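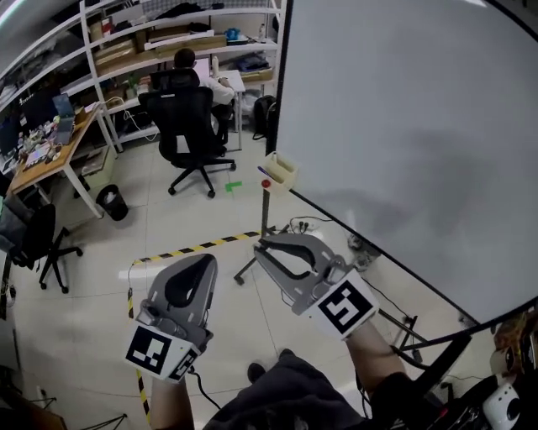
Ruban de marquage jaune et noir, pied métallique et tableau blanc sur un sol carrelé clair.

Opinions > Ateliers et bureaux > Aménagement

Le sol est un plan de travail

On discute beaucoup des bureaux, des sièges et des écrans, très peu du sol. Dans un local qui sert à la fois de bureau et d'atelier, c'est pourtant lui qui tranche les conflits d'usage. Une bande jaune et noire collée en diagonale sur un carrelage clair coûte peu et se lit sans formation. Je la préfère à n'importe quelle cloison mobile.

Encore faut-il que le marquage ait un sens unique. Le plan rédigé en mai par Polyxeni Makris pour les locaux de Zurositz prévoyait 104 mètres de ruban et 3 couleurs. C'est trop. Le jaune et noir doit signaler une limite, rien d'autre. Les repères de position, par exemple un petit angle de ruban vert indiquant où reposer un objet, relèvent d'un second code, qu'il faut garder discret. Passé ces deux niveaux, on cesse de regarder par terre.

Le mobilier sur pied pose un autre problème. Un chevalet à pattes fines ou un support à trois branches occupe plus de surface que son plateau ne le laisse croire. J'ai mesuré chez Balaskas un tableau dont le piètement exigeait 81 centimètres de profondeur – le fabricant n'annonçait que l'encombrement du panneau. La cote utile est celle du pied, et elle devrait figurer au plan.

Reste l'électricité. Une multiprise posée au sol près d'un tableau blanc est un provisoire qui dure. Le câble traverse tôt ou tard un passage, et aucun ruban n'y remédie. La goulotte Flaltetti, fixée en plinthe, revient à environ 405 euros pour une pièce moyenne, pose comprise. On m'objecte que le local doit rester modulable. Je réponds qu'un local dont les prises sont fixes se réaménage plus vite : on sait d'avance où les postes peuvent aller, et le ruban se décolle en une heure.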